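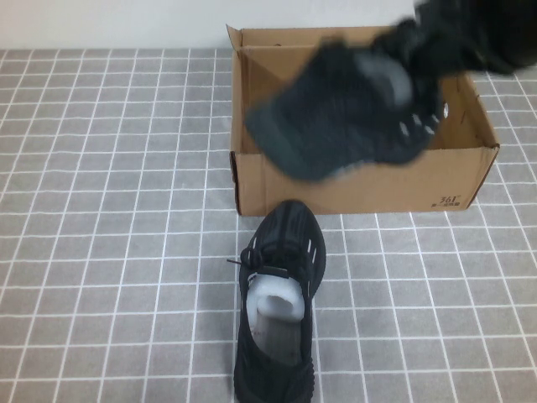
Zundside shoe exchange moves to the old Gisler building

28/04/2019

The Zundside shoe exchange will leave its room behind the public library and reopen next month in the former Gisler hardware store on the main street. The town signed the lease last week and the keys have already been handed over.

The exchange takes in shoes that still have some wear in them and gives them out free to anyone who asks. Most of what comes through the door is children's sizes, which are outgrown long before they wear out. Last year 2602 pairs were handed in, and all but 336 found a new owner. The pairs left over went to a textile recycler.

Space has been the main problem at the library. The room there has one window and a single row of shelves, and winter boots have had to be kept in the hallway from spring until fall. Parents with strollers often wait outside while another family tries things on.

The Gisler store closed two years ago and has stood vacant except for a short run as a Christmas market. The ground floor has a wide front door without a step, a sink at the back and a loading area off the side street. The upstairs rooms are not part of the lease and will stay locked.

Gimusa, the packaging firm on the river road, is giving flat cartons and tape for the move. Bisico, which rents out shelving, is lending 90 feet of metal racks until the exchange can buy its own. The town will cover heat and water for the first year. After that the exchange will pay half.

Opening hours will be longer than they are now. The new place will be open four afternoons a week and one morning, and in August, ahead of the school year, it will also open in the evening until 8. A schedule will be posted on the door and at the library desk.

The rules for dropping off stay mostly the same. Shoes should be clean, in pairs, and tied or clipped together. Laces are welcome, and so are the original boxes if the lid still closes or the flaps fold down. Skates and ski boots, which were turned away at the library for lack of room, will be accepted from the first day. Shoes with split soles or broken heels should go in the green bin at the recycling yard.

No drop-offs will be taken at the library during the last 2 weeks before the move. Bags left outside the door in that period will be taken to the recycling yard, and people are asked to hold on to their shoes until the new place opens.

The library plans to turn the old room into a study space with a few desks and a printer. Some residents had asked for a toy library there instead, and the town says that idea may be looked at again when the budget comes up.

Parking at the Gisler building is limited to the spaces on the street, with a limit of one hour. The bus stops across from the front door.

14 shares
3 comments

Search this site
Enter keyword
Go

Recent items
Water main work on river road runs into next week
Library extends loan period for children's books
Zundside pool to get new changing rooms
Yard waste pickup starts again
School bus routes for August posted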